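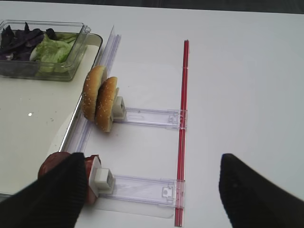 Food Handling Automation Group, Goramthorpe

Speaker notes: Can it make a burger yet?
December 24, 2021

Opening. Ask who has worked a lunch counter. Wait for hands. Then the short answer: on a prepared bench, partly. In a normal kitchen, no.

Point to the bun halves first. They stand on edge against a white holder on the upper rail. The meat slice is held the same way on the lower one. A person would leave both in a pile and sort them out by feel. Our gripper has two fingers and no feel to speak of, so the bench does the sorting. Every part stored upright gives the fingers two faces to close on.

Next, clear plastic. The rails, the guide strip and the salad container are all transparent. Good for hygiene checks, poor for depth sensing. The Skoltstead bench had opaque rails and gave fewer bad depth readings. We went back to clear because the kitchen staff wanted to see underneath when cleaning. Mention the cost of that choice and move on.

Results from the August trial. 200 attempts, split by ingredient. Don't read out the whole table.
- Bun halves: 80 attempts. Most failures were a crushed edge. Counted as a failure even if the bun was still edible.
- Meat slice: 80 attempts. Better than the bun. It is firmer and the fingers can close harder.
- Leaves: 40 attempts. Poor. The usual faults were picking up nothing or picking up far too much. Portion weight was never within tolerance 2 times in a row.

Pause on leaves. Purple and green leaves packed in one container are a harder job than anything on the rails. There is no fixed shape and no fixed count. The Vundix planner treats the container as a single object with a surface, and that is wrong as soon as the first handful comes out.

Cycle time. Around 2 minutes per burger, without sauce. Say "without sauce" clearly; it was asked at Pappas and the answer was muddled.

What carries over to home kitchens: grip force settings, the upright storage idea. What doesn't: the rails. Few people will fit rails to their counter.

If short of time, skip cycle time and go to questions. Likely ones are cleaning, gloves on grippers, and who refills the holders. Refilling is done by hand and is left out of the cycle time.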